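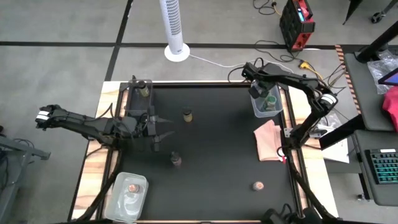

Jar day at the bench, right arm with the green lid in its container.

Okay, a few of you asked what I do all day now that I'm on the data side at Grendon, so let me ramble a bit. The short version is that I put jars in clear plastic containers, through a pair of robot arms, over and over, and a model gets to learn from it later.

The task we're on is called "jar to tray" in our sheet. Small jars, different lids, different labels, and a few clear containers to put them in. The jars are easy to see. The containers are another matter, and clear plastic is the whole point of this batch – our February model was lovely with solid bins and hopeless with anything it could see through.

A good session for me is 46 episodes. Yesterday I got 28 and I was a little grumpy about it, but I'd rather have 28 I like. The first 13 went in the bin completely. I had fallen into a habit of always going for the jar nearest the right arm, and if I always do that, well, guess what the model learns to do.

So now I move everything between episodes. Jars go near the border, jars go in the middle, a container gets parked half over the wood edge where I would never leave it at home. The pink cloth stays out on the table and gets shuffled around too. It isn't part of the task, and I want the model to get used to having things lying there that it should leave alone.

Desta Woldegiorgis, who taught me to drive these arms, has one rule I think of constantly: don't fix a bad grasp so fast that it looks like you never made one. If I slip, I open up, back off, and try again at normal speed, and that episode stays in. Those recoveries are gold, they really are! I used to delete every one of them and I still feel bad about it.

Someone asked if it gets boring. Some afternoons, sure. Lifting a container with a jar already in it is my favorite part, though, you have to come up nice and level or the jar slides to one side and the whole thing tips in your grip. Took me 19 tries to get one I was proud of.

Next week we add Ullura, which is our name for the two-arm handoff version (left picks, right holds the container). I'm slow with my left so wish me luck. If anyone here has collected handoffs and has a trick for keeping the pace even between both hands, please tell me, I'll read every reply with my coffee.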